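Section 5. Cleaning and joint care, open paved areas

This section covers routine washing of the Kerslake plaza: the open paving, its edges and the approaches to the building. Work from the building side outward.
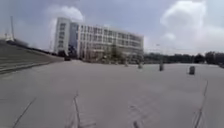
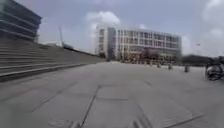
5.1 Washing the paving

1. Close the work area and set out signs at each approach.
2. Sweep the whole area. Remove leaves and grit by hand from the edges.
3. Fit the fan nozzle. Hold it 26 cm from the surface.
4. Wash in straight passes, overlapping each pass by 5 cm.
5. Direct the spray across the joints at a low angle.
6. Leave to dry, then check the joints for lost filler.

CAUTION: Do not aim the nozzle straight down into a joint.

CAUTION: Do not use acid cleaners on the paving.

NOTE: Stop work if the air temperature drops below 3 °C.

5.2 Refilling joints

1. Rake out loose filler to a depth of 17 mm.
2. Brush in Vonia dry joint mix until level.
3. Mist lightly and keep foot traffic off until set.

Record refilled joints on Form 17 and send it to Kinga Illés, Grounds Office.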